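The Condcombe shared desk room: a sceptic's gallery
28 December 2020

Condcombe has been offering desks by the month since October, and the leaflet promises "a calm, light-filled space designed around the way you work". I have read that sentence in the leaflet of every shared office I have ever visited, including one above a tyre shop. So I went to see the room with the leaflet in my pocket and a fair amount of doubt.

Hatsue Minami showed me round and was patient with my questions. Elikem Baidoo, who rents a place there with two colleagues, put up with rather more of them.

The way in

No pictures from this part, and you aren't missing much. The stairs are steep and the door sticks. There is a sign telling you the coffee is by Wero, whoever they are, and a machine that wanted a code I hadn't been given. Hatsue said the code would be in the welcome email. Elikem said he had never had a welcome email.

The room itself

"Light-filled" is the claim I most wanted to test. Blinds and fluorescent tubes are not what I picture when I read it, though I'll admit there is daylight to be had through the slats. The pipes run across the ceiling in plain view. I am told people pay extra for that now.
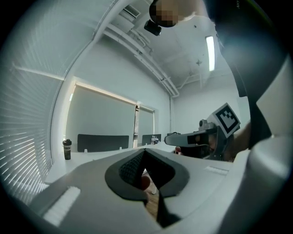

Blinds, roller shades, an air vent and a white ceiling with its pipework on show. The leaflet calls this "considered".

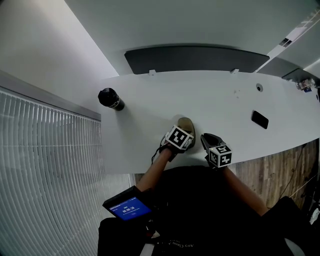
A long white table with a dark grey privacy panel along the far edge. A phone and a black bottle on its side have already claimed their share of it.

What the leaflet says about the tables

"Generous" is the word used, and I can't argue with the length. My quarrel is with the privacy panels. They are held on by small white brackets at the back edge, and they do nothing at all about noise, which in my experience is the thing people want privacy from. Elikem says he takes his calls on the stairs. I asked Hatsue whether taller panels were planned and she said it had been raised.

The round hole for cables is a sensible idea. I have yet to meet an office where anyone used it, and most of the ones I know end up with a paper cup sitting over the hole.

What it costs

Membership is 600 a quarter, with 20 off if you pay ahead. You get 12 hours of meeting room time with that, in a room I wasn't able to see. Lockers are extra. So is post. Rania El Sherbiny, who left Condcombe for a spare bedroom and a second-hand desk, tells me she doesn't miss it, apart from having somewhere to go on a wet morning.

Would I take a place?

Possibly, for a month, and only after trying the chair for a full day. It is a plain working room with a decent table in it, and I would think better of it if the leaflet said so. Hatsue has promised to send me the house rules and the coffee code. Neither has arrived yet, and I'll add a note to this page if they do.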